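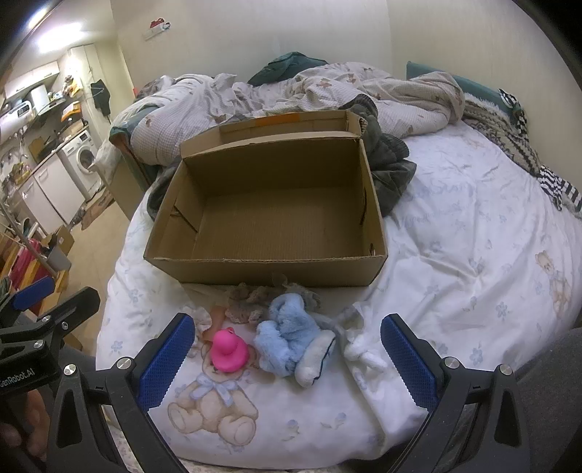 **Handheld grippers on soft stuff: does pad texture matter as much as the vendors say?**

**plainbearing** wrote:

I've been reading the Valto write-up that says a textured finger pad "solves" soft items, and I don't buy it. Soft items is a big bucket. A rubber duck and a lace-trimmed cloth have nothing in common except that neither one scratches your table.

My setup is a pair of handhelds with blue textured fingers, an open cardboard box, and a bed with a quilt on it. Items are the duck, some small plush toys, and the thin fabric pieces. Task is pick up, put in box. I ran 200 picks with the textured pads and the same again with a flat set from Peltetti.

- Duck: no difference I'd put my name to.
- Plush: textured wins, but only when I came in at a lazy angle. Square on, same.
- Lace and thin cloth: textured was worse. It grabs the quilt along with the cloth.

That last one bothers me most. Every demo I've seen uses a hard table. Put the same fingers over bedding and the pad can't tell the thing you want from the thing underneath it.

---

**mo_tangent** wrote:

Did you randomize the order? If you did all the textured runs first, then by the time you got to the flat pads you were just better at it. A handheld is half gripper and half wrist, and yours was learning the whole time.

---

**plainbearing** wrote:

Blocks of 12, swapped pads between blocks. So yes, sort of. Not blind, obviously, I can see what color my own fingers are.

---

**Innes Drummond** wrote:

I'd argue with the cloth result. Catching the quilt is a closing height problem. Come down until the tips just touch, lift a hair, then close. We did this with the Putirard fingers on towels over a mattress and the double grabs nearly went away.

Also, flat pads let go of plush in a way you don't notice with a box that close to the pile. Move the box across the room and try again.

---

**plainbearing** wrote:

"Lift a hair" is doing a lot of work there. I can do that by hand because I'm looking at it and I can feel the quilt push back. Now hand that recording to an arm that has a wide camera and no idea how squashy the mattress is. If the method depends on my fingertips, then the pad isn't what you're testing.

Fair point on the distance. I'll move the box.

---

**sidecutter_77** wrote:

Can I ask the dumb question? Why the bed? Every lab I've been in would pick a gray mat and be done before lunch.

---

**plainbearing** wrote:

A gray mat tells me how the gripper does on a gray mat. The quilt has teddy bears and flowers printed all over it, and I want to know what the camera side makes of a printed bear lying flat next to a real plush toy. So far I trust my eyes on that and not much else.

---

**mo_tangent** wrote:

OK, that part is interesting. Did anything go for the printed bear?

---

**plainbearing** wrote:

Haven't run a policy on it yet. I've got hand recordings and opinions. Ask me in May.

---

**El_Sherbiny_fan** wrote:

Before this turns into another Valto pile-on: the El Sherbiny pads have a finer texture and a softer backing, and I like them a lot on thin fabric. I've gone through 2 sets. They wear at the tip first, and once the tip goes shiny they act like flat pads anyway, so whatever you measure on day one isn't what you own by the end.

---

**Innes Drummond** wrote:

How many picks before they go shiny?

---

**El_Sherbiny_fan** wrote:

I logged 119 on the second set before I started getting slips on a sock. The first set I didn't log. I know, I know.

---

**sidecutter_77** wrote:

119 picks is nothing! That's an afternoon. Who is buying these?

---

**El_Sherbiny_fan** wrote:

People with socks. And I was dragging the tips across a cardboard edge every time I dropped something in, so blame me for some of that.

---

**plainbearing** wrote:

Cardboard is a good catch. It's rough, and there's already a small tear on the inside of mine. I'd been treating the box as scenery. If the edge is sanding down the pads then my later blocks are not the same test as my first ones, and swapping doesn't fix it because both sets get sanded.

So, next round: box farther off, release from higher up so nothing rubs, fresh pads at the start, cloth picked both ways (my way and the Drummond hair-lift). I'm going to leave the duck in even though it's boring. If the duck numbers move, something else in the setup moved.

---

**mo_tangent** wrote:

Keep the duck. And get somebody else to hold the thing for one block, please. I'd bet the gap between two people is bigger than the gap between any of these pads.

---

**Innes Drummond** wrote:

I'd take that bet on plush. Not on cloth.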